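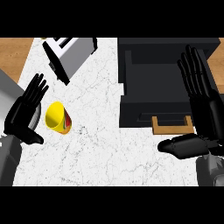 LULCOMBE ALLOTMENTS AND GARDENS SOCIETY
Minutes of the July meeting, Lulcombe hall, back room, 7.30pm

Present: Pranab Ranasinghe (chair), Dae-han Ki (minutes), Mrs Pathirana, Glenys, Tom from plot 12, both Hallets, Rosemary, Aled. Joined later by Sue.

Apologies: Kath, Brian. Brian's apology came by text halfway through item 3.

1. Last minutes
Read, agreed. One correction. It was the lower tap that was leaking, not the upper. Upper tap fine. Pranab signed.

2. Matters arising
Lower tap. New washer in, still drips if you don't turn it hard. Aled to look again. Please turn it hard.
Gate code. Changed. Two people say they never got the new one. Dae-han to resend to everybody on the list. If you are not on the list, ring Pranab.
Skip. Came, was full by lunchtime, went. Somebody put a mattress in it. Firm charged extra. Agreed no skip before spring.
Bees. Mrs Pathirana has spoken to the school about the fence side hives, head is happy as long as they stay behind the hazel. No further action.

3. Water
Long item. Tanks down to a third at the top end. Pranab read out the letter from the estate, we can go on drawing from the brook but only before 9am and after 6pm, and no pumps. Tom asked does a hand pump count. Letter doesn't say. Pranab to ask.
Glenys said the top plots always lose out as the bottom ones fill first. Mr Hallet (bottom plot) didn't agree. Some discussion. Mrs Hallet didn't agree with Mr Hallet.
Second tank. Two prices in. New one £450 delivered, holds 600 litres. Aled's brother in law has a used one, £90, same size, has had apple juice in it, needs a new lid and a good rinse. Rosemary worried about wasps. Aled says not after rinsing.
Vote on the used one. For: everyone bar Rosemary, who abstained. Carried.
Aled to collect. Needs a trailer, Tom has one, no lights on it so daylight only.
Stand for it: blocks behind the shed. Must be level this time.
Hoses. Reminder, no unattended hoses. Pranab doesn't want to put a notice up again but will.

4. Summer show
Sunday, hall from 8am for setting out, entries in by 10.30, judging 11, doors 2pm.
Classes same as last year with these changes:
- Three courgettes, max length now 6 inches. Last year was silly.
- Onions, dressed or undressed, now two separate classes.
- Hurilik bean gets its own class. Five pods on a plate. Mrs Pathirana has given seed to half the site so there should be plenty.
- Children's vegetable animal, no cocktail sticks for under fives. Glue is ok.
- Victoria sponge back in after complaints. Jam only, no cream, it was warm last year.
Tom asked could the Hurilik be shown cooked. No.
Judge. Last year's judge can't do it. Rosemary has asked her cousin who judges at Uranum, she's said yes for petrol and tea. Flowers and veg both. Baking still needs someone who hasn't entered. Sue offered, then remembered she has entered. Left with Glenys to find one.
Tables. Hall has twelve but two have bad legs. Hallets bringing two pasting tables, not for marrows.
Cards and prize stickers. Found the box, plenty of firsts, hardly any thirds. Dae-han to get more.
Entry fee stays 20p a class, children free.
Teas. Rosemary and Sue on the urn. Urn needs descaling BEFORE the day. Milk to be bought on the morning. Cups are in the high cupbord, somebody tall please.
Raffle. Prizes so far: hanging basket, bottle of something from the Hallets, voucher from the farm shop, tin of biscuits. More wanted. No more bath salts.
Parking. Not on the verge. Not across Mr Dunn's drive. Tom to put cones out.

5. Blight
Seen on the middle plots, potatoes, two plots at least. Anyone with it please cut tops off now and take them away, don't compost them and don't leave them on the path. Burn or green bin at home. Tomatoes outdoors will be next so keep an eye out.
Glenys said some people don't look at their plots from one week to the next. Pranab said no names. No names were given but everyone knew.

6. Vacant plots
Plot 7 and half of plot 15. Waiting list has moved, top of list has been rung twice and left a message. If no answer by end of month go to next. Plot 7 is waist high in bindweed, whoever has it gets first year half rent, agreed.
Mrs Pathirana asked could plot 7 be covered meanwhile. There is black sheeting in the shed, weigh it down properly, it ended up in the brook last time.

7. Shed
Key missing again. Spare is on the nail. Please put it back on the nail.
The good wheelbarrow has a flat. The other wheelbarrow is the other wheelbarrow.
Strimmer gone for service, back in a fortnight. Only those who've been shown how to use it, thats Aled, Tom and Mr Hallet at present. Sue would like to be shown.
Mouse in the seed potato sacks. Sacks to be hung up.

8. Money
Rents all in bar three. Pranab has written. Paid out since last time: skip and the extra, washer, hall hire, stamps. Tank will come out of the reserve. Nobody had questions. Mr Hallet asked what stamps cost now and was told.

9. Any other business
Swap table by the gate going well, please take marrows. Please stop leaving marrows.
Rosemary has spare leek plants, come and get them, they're in a bucket by her shed and won't last.
Bonfires. None till October. Had a complaint from the new houses, washing out.
Dog on site must be on a lead. Also that means yours Tom.
Aled would like an autumn trip to the gardens at Uranum. Show of hands, seven interested. Aled to find out about a minibus.
Sue asked if meetings could start at 7. Left as is.

Actions
Aled - lower tap, collect tank, minibus
Tom - trailer, cones
Pranab - ask estate re hand pump, rents, waiting list
Dae-han - gate code, stickers
Glenys - baking judge
Rosemary/Sue - urn

Closed 9.10pm. Next meeting September, same room, bring a chair cushion if you want one.

D. Ki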